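How to Put a Fitted Cloth on a Round Table (and Keep It There)

Posted 2019-10-11 in Tables and Linens

I grew up with a round table in the kitchen and I have had one in every place I've lived since, so I have a lot of feelings about round tablecloths. Most of them are affectionate. Some of them come from the afternoon I pulled a cup of coffee into my own lap because the cloth slid, and I'll get to that. If you have a small round table that collects everything in the house, this is a page about covering it nicely, sorting out the things that live on it, and getting the cords near it under control, which I always end up doing on the same day because once I've moved the table I can see how bad they've gotten.

Set aside an afternoon the first time. After that it goes much faster, I promise.

What you'll want nearby

A tape measure, the soft sewing kind if you have one
Your cloth, washed and dried
An iron, or a damp hand towel if you hate ironing as much as I do
A length of soft elastic and a large safety pin, if your cloth needs a gathered edge
Grippy shelf liner or a thin table pad
One box with a lid
A few hook-and-loop cable ties
Masking tape and a pen

Measuring the table

Lay the tape straight across the widest part of the top and write the number down. Then turn a quarter of the way and measure again. Older tables are often a little out of round, and the leaf kind can be off by quite a bit, so use the larger of the two numbers.

For a cloth with a gathered, elastic edge, you want enough fabric to go over the side and tuck in or hang a little. I add 4 inches on every side, so eight inches to the diameter. That gives a soft little skirt around the edge without a lot of extra bunching where your knees go. If you like a longer drop, go ahead, but do sit down at the table with the cloth on before you hem anything. I skipped that once on a dusty blue one I was very proud of, and I spent a whole winter kicking it.

If you're buying a cloth ready made, look at the care label before you look at the color. I have a cotton one from Mevatholm that has been through the wash more times than I could tell you, and it has only gotten softer. I also have one with a coated back that I love for wiping down after breakfast, but it came out of the package with fold lines that stayed until January. Both have their place. For a table you work at, I'd lean toward the wipeable kind, and for a table you eat at with company, the cotton.

On the subject of pattern, checks are wonderfully forgiving. Crumbs disappear into them, pen marks too, and they make a plain table look cheerful on a gray day. The one thing to watch is that a check shows you right away if the cloth is on crooked. On a round table there isn't really a crooked, of course, but your eye will line the squares up with the nearest wall whether you want it to or not. I turn mine until the rows run toward the window and then I leave it alone.

Making a gathered edge

You can skip this if your cloth already has one.

1. Turn the raw edge under by half an inch and press it, then turn it again by three quarters of an inch and pin. On a curve the fabric will want to pucker. Let it. Little puckers vanish once the elastic is in.

2. Stitch close to the inner fold all the way around, leaving a gap of two inches or so. Go slowly here and stop with the needle down whenever you need to shift the cloth. It's a lot of fabric to push through a machine and the weight of it hanging off the side will drag your stitches, so I pile it up on a chair next to me.

3. Pin the safety pin to one end of the elastic and feed it through. Please pin the other end to the cloth first! I have lost the tail of the elastic inside the casing three separate times and I knew better on at least two of them.

4. Try the cloth on the table before you sew the elastic shut. Pull it until it feels snug but not strained, pin the ends together, and walk around the table to see that the gathers are even. Slide them along with your fingers where they've bunched.

5. Overlap the ends of the elastic, zigzag over them a few times, tuck them in and close the gap.

Putting it on

Clear the table completely. I know it's tempting to lift the lamp, slide the cloth under, and put the lamp back, and I have done it, and that is also how I ended up with the coffee.

Wipe the top and let it dry. Put down your shelf liner or pad, cut a couple of inches smaller than the tabletop so it won't show. This one step makes more difference than anything else on the page. A cloth on a bare polished top will creep every time you lean on it, even with elastic.

Hook the edge of the cloth over the far side first, then bring it toward you, smoothing with flat hands as you go. If there are fold lines, mist them or lay the damp towel over them and smooth from the middle outward. Walk around once and tug the hem so it hangs evenly. On my little table the gathers always collect on one side, usually by the radiator, and I have to go back the next morning and nudge them around again.

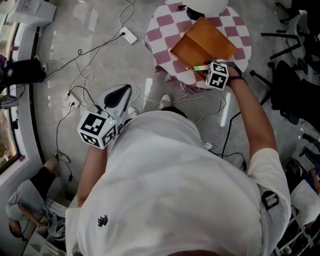
Now for what goes back on. My rule is that a small round table can hold one tall thing, one box, and whatever I'm using at the moment. A round top has less useful space than you'd guess from its width, as you lose all the corners, and things pushed to the rim get knocked off by elbows.

The box matters more than it sounds like it should. Pick one with a hinged lid if you can, so the lid never wanders off. It should be shallow enough that you can see the bottom when it's open. My first one was a lovely deep thing from a shop called Indau and it swallowed every pair of scissors I owned. I use a flatter one now and keep the Indau box on a shelf for candles.

Sorting the box

Tip everything out onto the cloth. Pull out the things you've reached for in the past week and put those aside. For me it's a pen, reading glasses, a charger, stamps, lip balm and a small notepad.

Next, pull out the things that have a proper home somewhere else. Batteries, screws, the spare key, the coupon for the place that closed. Put them in a bowl and carry the bowl around the house when you're finished. Don't get up and put them away one at a time or you'll find yourself cleaning out the hall closet at dinnertime.

Then look at what's left. When I did my mother's box for her there were 33 rubber bands in it, and she asked to keep every one, so we put them around a piece of cardboard and they took up hardly any room at all. If something makes a person happy, find it a corner.

Wipe the inside of the box, line it with a scrap of leftover tablecloth fabric if you have any (it looks so sweet, and it keeps things from rattling), and put the everyday things back first. Set the box where you can open the lid all the way without it bumping anything behind.

The cords

With the table pulled out a little, this is the moment.

Turn off the power strip and unplug everything from it. Before you pull each plug, wrap a bit of masking tape around the cord near the plug end and write what it belongs to. I didn't use to bother with labels, and then I spent one evening with four white cords that looked exactly alike, crawling back and forth between the lamp and the wall. Label them.

Check each cord from one end to the other with your fingers. Anything cracked, pinched or scorched should be replaced, and the same goes for the strip itself if the plugs fit loosely.

Now lay each cord along the route you want, keeping to the wall wherever you can and away from where feet go. Don't run them under a rug. Gather the extra length into loose loops about as wide as your hand and close them with a hook-and-loop tie. Tight little coils are hard on the cord, and they spring open anyway.

Leave enough slack that you can shift the table a foot in any direction. I made mine too neat once and pulled the lamp over the first time I vacuumed. Keep the strip off to the side of the table where you can get at the switch, with nothing draped over it. A long gathered cloth shouldn't be touching it, either.

I keep a cheap packet of ties from Lutcombe in the kitchen drawer, and 11 of them did the whole room with one to spare for the toaster.

Keeping it up

Shake the cloth outside once a week. Wash cotton ones cool and take them out while they're still a bit damp, then put them straight back on the table and smooth them with your hands, and you'll hardly need the iron. Coated ones just want a soft cloth and a drop of dish soap. Don't fold them for storage. Roll them around a cardboard tube, pattern side out.

The elastic will give up eventually. When the edge starts to sag, open two inches of the casing, pin the new elastic to the old, and pull it through in one go.

Next up is the matching seat pads, as soon as I can find more of the check.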